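Search the archive
Home | Lists | Threads | By date | Help

Pollwood Kitchen & Home list
May 2023
Re: wire baskets for mugs, worth it?

On the list, Solletti wrote:

> I've gone over to wire baskets for all our mugs and I won't
> go back. Each mug gets its own little basket, you lift the whole
> thing out, no chips, no rings on the table, and they drain
> as they stand. Nadix do a set of 4. I think everyone with
> a small kitchen should try it.

I'd like to be persuaded but I'm not there yet.

Take the chips first. My mugs chip at the rim, and they do it in the sink or against the tap. A basket comes up round the bottom and the sides, so I can't see what it does for a rim. If you have metal mugs you weren't going to chip them in the first place, and what you get is metal rubbing on metal. I had an enamel one in a wire rack for one winter and it came out with grey scuffs all the way round.

Then draining. A mug standing the right way up doesn't drain, whatever you stand it in. Turn it over and the handle fouls the mesh unless the basket is a good deal wider than the mug, and then it slides about.

As for rings on the table, a coaster does that. I've got a cork one that cost next to nothing and it goes in a drawer.
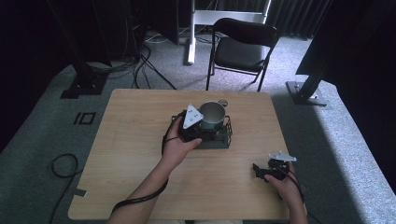 Ngubane replied off list and said I could pass it on: the trick is to buy the basket first and then look for a mug to suit, as most people do it the other way about and end up with a handle that catches every time they lift it. Fair enough, but I own the mugs already. I'm not replacing a shelf of them to please a basket.

I will give Solletti this much, a dark mug in a dark basket on a pale table looks very smart. I might have one for pens. But for daily use I measured our shelf, and it's 33 inches long. Bare mugs go along it handle to handle with space left for the teapot. Put every one in its own basket and I'd lose the teapot.

Has anyone had these in use for more than a few months? I'd be interested in what the mesh is like at the corners, where tea gets in and dries. Mine went brown there by November and a toothbrush didn't shift it.

Previous in thread | Next in thread | Back to top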